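The gripper in the back shed: Mutua Massawe on sorting, felt and getting hooked
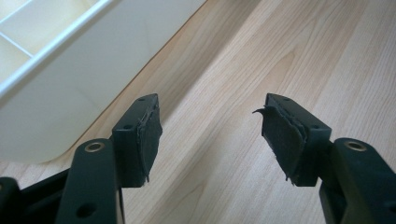 Starting with the wrong motor

Mutua Massawe has the kettle on before I've found the light switch. His half of the Calbridge shared workshop is a bench, a stool, a pegboard and two shelves of plastic tubs labelled in his daughter's handwriting. He took it on in May, when the fee went down for anybody willing to clean the dust extractor, and he has been building a hand-held gripper there ever since.

"I started with the wrong motor, the wrong screws and a drawing on the back of a rates notice," he says. "I had a ball. I was out here until midnight most nights, and my dinner went cold on top of the bandsaw."

The tool is a two-fingered thing you carry around by the handle, with a camera looking down between the fingertips. You squeeze, the fingers close, and the recording of what your hand did can be used later to teach an arm to do the same job. Massawe doesn't have the arm yet. Shota Murakami, who rents the bench across the aisle, is building that part, and the two of them have an agreement that whoever finishes second buys lunch.

The job they've picked is sorting small hardware into a divided tray. Massawe came to it after years of repairing sewing machines, where he reckons he spent more time hunting for the right screw than turning it.

"People ask why I don't make it do something exciting, like pour a drink. Mate, putting an M3 washer in its own little compartment is exciting! You try it with two fingers and no feeling in them. You'll be swearing inside a minute."

Brass where it turns

The fingers are dark plastic, and the linkages swing on brass-coloured bushings that Massawe pressed in with a bench vice and a piece of scrap pine. He is very fond of those bushings. The first version had the pins running straight through the plastic, and it went sloppy quickly.

"You'd close it and the tips would meet, sort of, and then they'd have a little wander," he says, showing me with his own two index fingers. "Shota could hear it clicking from over there. He never said anything, he'd just look up."

The bushings came from a surplus shop called Harninar, in a mixed bag that cost him 14 dollars and also contained a doorbell transformer. He reamed the holes by hand. Two cracked, and he printed those arms again with thicker walls and tried pressing more slowly, with a dab of soap.

He wants me to feel how smooth it is, so I have a go. It is lovely to use. There's a springiness in the handle as the fingertips come together, and I spend far too long picking up a pencil and putting it down again. Murakami wanders over to see what's taking so long and ends up explaining why his elbow joint hums. (A gear, he thinks. He has thought so for a month.)

The trouble with felt

What Massawe most wants to talk about is the pads. He lines the inner faces of the fingertips with black felt, and he goes through the stuff like sandpaper. The edges fray, the layers start to part, and eventually a flap peels up and sticks out into the gap, right where the work is supposed to go.

"The right one's always worse," he says. "I've got a theory that I lean on it. When I'm going for something flat I drop my wrist, and that side drags on the bench. Yolanda thinks it's the glue."

Yolanda Yupanqui teaches upholstery in the same building and has been his adviser on all things cloth. She gave him offcuts to try, and she was blunt about the first lot.

"He'd cut it with kitchen scissors," Yupanqui told me when I found her in the next room, up to her elbows in a wing chair. "You could see the fibres hanging off before he'd even stuck it down. I said, get a fresh blade and a steel ruler, and cut it in one pass. And he'd built it up in layers to get the thickness. Well, layers come apart. That's what they do."

Massawe has tried rubber as well. It gripped beautifully and wouldn't let go, so washers rode back up with the finger and dropped somewhere on the floor. He tried a foam tape too, and that squashed flat. Felt lets go cleanly, so he keeps coming back to it, and he keeps a jam jar of spare pads cut ready to stick on.

"I run them until they're really rough. Probably too long. But I've noticed I learn more about where the load goes from a chewed-up pad than from a new one. You look at the bald patch and you think, right, so that's the corner I'm using."

3000 goes

His notebook has a tally of every pick he has recorded, in bundles of five. He is up to 275 and the target is 3000, a number he and Murakami settled on over a bag of hot chips. He does a batch after breakfast, when the light through the workshop roof is even, and he always changes something between batches: where the tray sits, which way it's turned, which tub the bits come out of.

The wood top helps, he says, because small parts slide a little and he can nudge them around before he picks them. It also has plenty of grain and the odd knot, and Murakami is keen on having that in the recordings so the arm won't be thrown by a busy background. They argued about it for a whole afternoon - Massawe wanted a plain grey mat.

"I lost," he says cheerfully. "I've still got the mat, if you want one."

Next on the list is a fingertip with a clip-on face, so that a pad can be swapped without scraping off old glue. He has sketched four versions and printed one, and it fell off. He's also promised Yupanqui he'll try a single thick piece of wool felt from her supplier, cut properly, with the ruler.

Before I go he makes me do a pick for the tally. I get a brass nut on my third attempt, carry it over to the tray and drop it in the wrong compartment. He writes it down anyway, and puts my initials beside it.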